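3.2 Venues and the Working Conditions of Independent Wrestling

Studies of professional wrestling have tended to treat the arena as the natural home of the form. Most independent cards are held elsewhere, in halls, gymnasiums and function rooms that serve other purposes for the rest of the week. This section considers how such buildings shape the work of performers at the end of their careers, a group whose final matches are seldom recorded in any detail. It draws on 21 interviews with retired wrestlers and on the booking records of two small promotions, Hindeck and Zanetti, both of which made their files available to the author.

The records show that the last match of a career is rarely announced as such. Of the 33 performers who left the two promotions during the period under study, eight were given a formal farewell, with their names placed at the top of the bill. The remainder worked an ordinary date in the middle of the card and did not return. Several of those interviewed said they had known beforehand that the match would be their last and had chosen to keep it from the promoter. Others reached the decision weeks later, often after an injury failed to heal or a second job took up their evenings.

Where a farewell was held, the choice of opponent carried great weight. Performers preferred to face someone they had trained, and promoters generally agreed, as the arrangement allowed the older wrestler's standing to pass to the younger one in front of a paying audience. Mirko Ferraro, who wrestled for Hindeck and later ran its training school, described the farewell match as "the one night when everyone in the building wants the same thing for you." He added that he had slept badly for a week before his own, and that he remembered the car ride home better than the match.

The rooms in which these matches took place were not built for them. Dressing areas were improvised from offices, storerooms and kitchens, and the quality of these spaces came up in the interviews more often than the size of the crowd. 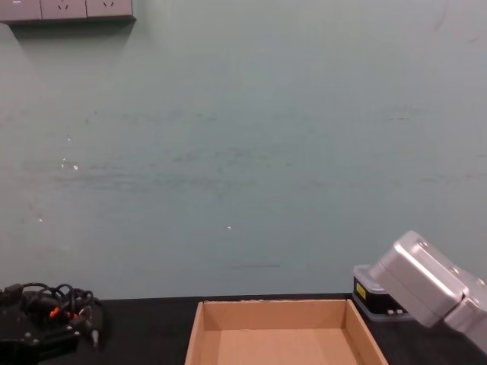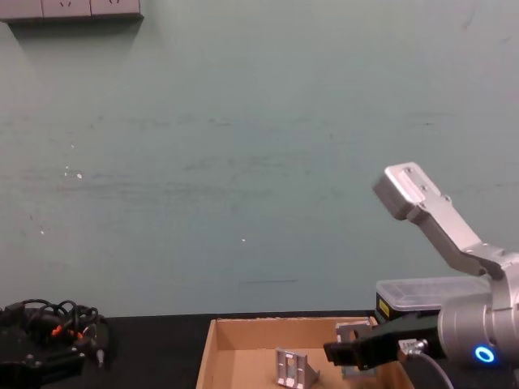
Figure 4. Painted wall with socket strip above a black tabletop (two views).

Performers judged a dressing area first by its privacy. Rivals on the card were traditionally kept apart until the bell, and a building with only one spare room made this impossible. At Zanetti events the difficulty was met by staggering arrival times, with the visiting wrestlers admitted through a side door after the local ones had changed. Interior finish was mentioned less often but was well remembered. Walls with the kind of smudges and small white specks visible in Figure 4 were regarded as normal, and one respondent remarked that a freshly painted room made him suspect that the promoter had spent the purse. Lighting, heat and access to a shower were ranked above appearance by nearly all of those who discussed the matter.

Payment practices also varied with the venue. Hindeck paid performers in the dressing area before the main event, a custom that older wrestlers valued highly. Zanetti paid after the hall had been cleared, and its records contain several letters of complaint on this point. A farewell match altered the usual terms in both cases. The retiring performer was commonly offered a share of the merchandise table, and in some instances the right to sell signed photographs without paying a fee to the house. These concessions were small, yet respondents recalled them with precision, including the sums involved and the name of the person who handed over the envelope.

It remains unclear how far these findings apply outside the two promotions. The Jalen circuit, which ran mainly in outdoor grounds, kept no booking files that could be located, and the Sornex archive holds posters and programs but little correspondence. Posters are an uncertain guide to retirement, given how freely the words "final appearance" were used to sell tickets. In the Sornex collection one performer is billed in this way on three separate October cards. Interviews offer a partial remedy, although they favor those who stayed in touch with the business and were willing to speak about leaving it. Section 3.3 takes up the position of referees and ring announcers, whose departures were marked even less often.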